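Ellness Garment Steamer, Model 92
Section 4: Steaming knitwear and heavy fabrics
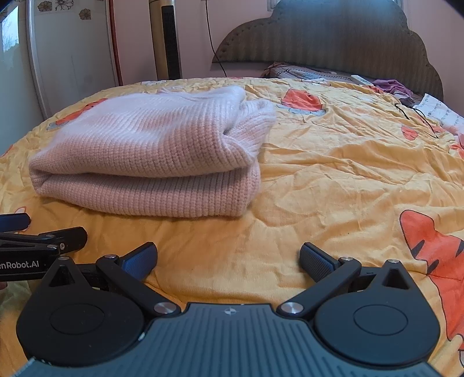

One reader of the previous edition wrote in to ask why the steamer left damp patches on a wool cardigan when the same setting worked well on shirts. Knits hold more moisture than woven cloth and need a lower setting with longer pauses. The steps in this section replace the ones printed in the January edition.

Before you start

Read the care label on the garment. Do not steam anything marked with a crossed-out iron unless the label separately allows steam. Steam can be used on most wool, cotton and acrylic knits. Test the inside of the hem first if the fiber content is not given.

You will need:
The knit guard (gray, supplied)
The flat pad or a thick dry towel
Clean tap water

4.1 Filling the tank

1. Turn the dial to OFF and unplug the steamer.
2. Lift the tank straight up by its handle.
3. Turn the cap counterclockwise and fill to the MAX line.
4. Close the cap and press the tank down until it clicks.

Note: In hard water areas, use the Jado filter cartridge or mix equal parts tap and distilled water. Do not add scent, starch or vinegar to the tank.

4.2 Fitting the knit guard

1. Check that the steam head is cool.
2. Hook the two lower tabs of the guard under the rim of the head.
3. Push the top of the guard until it snaps into place.

The guard keeps the metal plate off the yarn. If it rattles, take it off and fit it again.

4.3 Steaming a sweater

1. Plug in the steamer and turn the dial to 2. Wait 60 seconds, until the ready light turns green.
2. Point the head away from you and press the trigger until the first drops of water have cleared.
3. Unfold the sweater and lay it face down on the pad. Do not hang heavy knits for steaming. The weight of the damp yarn pulls the shoulders out of shape.
4. Hold the head just above the fabric and move it slowly from the hem to the neck. Do not press.
5. Smooth the body and sleeves with your free hand after the steam has cleared.
6. Turn the sweater over and repeat.
7. Steam cuffs and ribbed hems last, in short bursts. Too much steam relaxes the rib and it may not spring back.
8. Leave the sweater flat until it is fully dry before you fold it.

CAUTION: Steam burns. Keep your free hand clear of the head while the trigger is pressed. Never steam a garment while someone is wearing it.

CAUTION: The steamer is rated at 2000 watts. Do not run it from an extension cord or share the outlet with another heating appliance.

4.4 Fuzzy and brushed yarns

Mohair, angora and brushed acrylic flatten easily. Stay on dial 2 and hold the head farther away than you would for plain wool. Once dry, lift the pile with the soft side of the Benjelloun brush (sold separately), working in one direction only.

4.5 If water drips from the head

Stop and set the head upright in its cradle. Check that the hose has no loops hanging below the base, then wait for the green light. If dripping continues, descale the unit as described in Section 6. Units bought through Ollmont stores can also be returned there for service.

Revised 4 October 2023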